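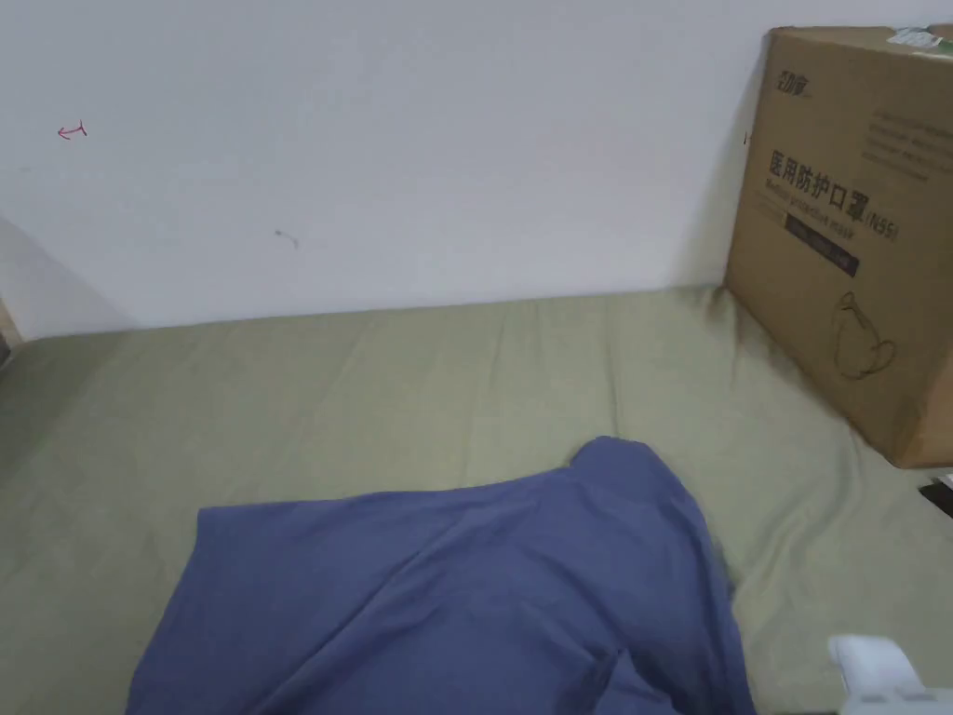
Does a simpler invention idea sell better than a complicated one? Our records don't support that claim, and we doubt that the studies usually cited for it support it either.

4.2 What the sales records can and can't show

The belief that simple ideas win in the market is repeated so often in advice for inventors that few writers stop to say what "simple" means. In the Faltimden register it means a product with 9 parts or fewer. In the Lumbao survey it means whatever the inventor said it meant. These are different things, and pooling them, as earlier work has done, gives a result that is hard to read.

We started with 2439 idea submissions held in the Faltimden register. After removing duplicates and entries with no contact details, 2301 were left. Each was coded as simple or complex by two readers working apart. Where they disagreed, a third reader (Benjie Quiambao) settled the matter. We aren't fully at ease with this step. The third reader could see whether an idea had been licensed, and a product that has already sold tends to look simpler than it did on paper. Quiambao recoded a share of the disputed entries in March with the outcome column hidden, and several moved from simple to complex.

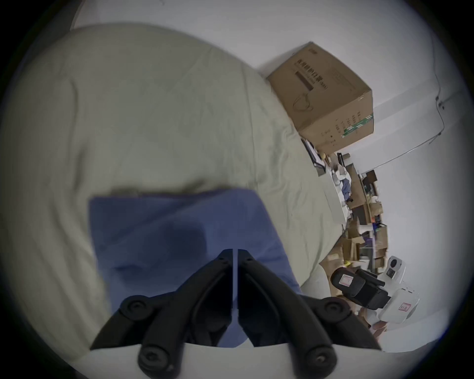 Figure 3. Hand-held gripper above a blue folded cloth on a bed.

Licensing is also a weak stand-in for selling. A manufacturer may license an idea to keep it away from a rival, or to fill out a catalog, and never make a single unit. The Plallum group treats every license as a success, and its published advantage for simple ideas rests on that choice. When we counted only those products that reached a store shelf, the gap between the simple and complex groups shrank to the point where we wouldn't want to build advice on it.

A further problem is who gets left out. People with a plain idea often skip the register, make a small batch at home, and stop when it doesn't sell. Their failures leave no paper behind. Complex ideas need outside money early on, so their failures are written down by someone. Any count drawn from a register will flatter the simple group for this reason alone, and Graveck's correction, which adds a fixed number of unseen failures to each group, assumes the very thing it is meant to test.

We also looked at the inventors' own statements of what set their product apart. Most were too vague to code. "Easy to use" appeared in both groups, and so did "saves time." Whether a buyer would agree is a question these records can't answer.
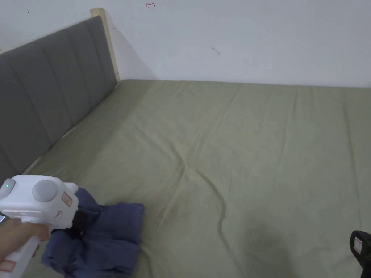 4.3 Pricing and the first buyer

The register gives an asking price for most entries but a selling price for very few, so the comparisons in this section use asking prices only. They should be read as a record of what inventors hoped for.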